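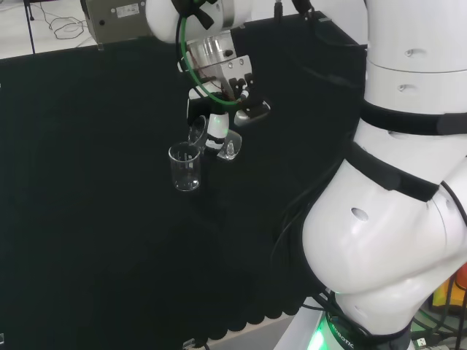 Pouring policy drops to 4 of 15 after depth channel removed

Status: Open, workaround in place
Component: Skidstead / policy training / pour task
Reported by: Kamonchanok Jitpraphai
Assigned to: Wichai Siriwan
Watching: Kamol Hemmin, Mortimer Blackwood

Summary

The cup-to-beaker pour policy was retrained on color only, without the depth channel, using the same 300 demonstrations as the February run. Training loss looks the same as before. On the arm it tips the cup too early, before the rim has come over the mouth of the beaker, and most of the pour lands on the cloth. Result was 4 good pours out of 15. The depth version of the same policy got 13.

Steps to reproduce

1. Load the color-only checkpoint from the Skidstead shared folder.
2. Put the beaker anywhere inside the taped start area. Cup starts in the gripper.
3. Run with default settings, action chunk length 40.
4. Watch the wrist angle as the cup comes in from the right.

Expected: tilt begins once the rim is over the opening.
Observed: tilt begins short of it. The position error is almost always along the line of sight of the head camera. Side to side it is fine.

Comments

Wichai Siriwan
My first guess is that both vessels are clear and the policy can't tell how far back the beaker is. Can you try the same checkpoint with something opaque? I don't want to start on the network if the problem is in the pixels.

Kamonchanok Jitpraphai
Wrapped the beaker in blue paper, left the cup alone. 9 of 15. Better, still not where depth was. I also tried a white cup with the bare beaker and that changed very little, so the target matters more than the thing in the hand.

Kamol Hemmin
Be careful with the paper result. None of the demonstrations have a wrapped beaker in them, so you are also testing something out of distribution. I would count it as a hint and leave it out of the writeup.

Mortimer Blackwood
I'm surprised depth was helping at all. The depth sensor reads straight through glass half the time. Has someone looked at the raw depth maps?

Kamonchanok Jitpraphai
Looked. You're right, the beaker is mostly a hole in the depth map with a bit of rim. The hole moves with the beaker though, and it has a sharp edge where it meets the cloth. I think the policy learned to use the hole.

Wichai Siriwan
That fits. To check, I filled the holes in the recorded depth with a plane fit to the table and retrained the depth version. It came out at 5 of 15, so basically the color-only number. The missing values were the signal.

Kamol Hemmin
Then we should say so in the paper. The current draft says depth gives the policy the height of the rim, and we have no evidence for that. I will rewrite that paragraph.

Wichai Siriwan
Second thing, separate from depth. With chunk length 40 the tilt is already committed before the last approach images come in. I cut the executed part to 15 and kept the predicted length the same. Color-only goes to 10 of 15 with the bare beaker, no retraining. Motion is a little jerky when the chunks switch.

Kamonchanok Jitpraphai
Confirmed on my side with the same checkpoint, 10 again. The failures left are all from the far row of start positions. Jerkiness is OK for water, I would not use it for anything that stains.

Mortimer Blackwood
How many demonstrations do we have from the far row?

Kamonchanok Jitpraphai
Few. Most of the teleop was done with the beaker near the middle. I can record another 40 from the back row, that is one afternoon if the gripper pads hold up.

Workaround

Set executed steps to 15 in the run config. Leave predicted length at 40. Use the depth checkpoint where possible, with hole filling turned off.

To do

Record 40 back-row demonstrations (Kamonchanok)
Retrain color-only on the larger set and repeat the 15 trials with the same start positions (Wichai S.)
Fix the depth paragraph in the draft (Kamol)
Turn off hole filling by default in the Skidstead loader — it is on for new installs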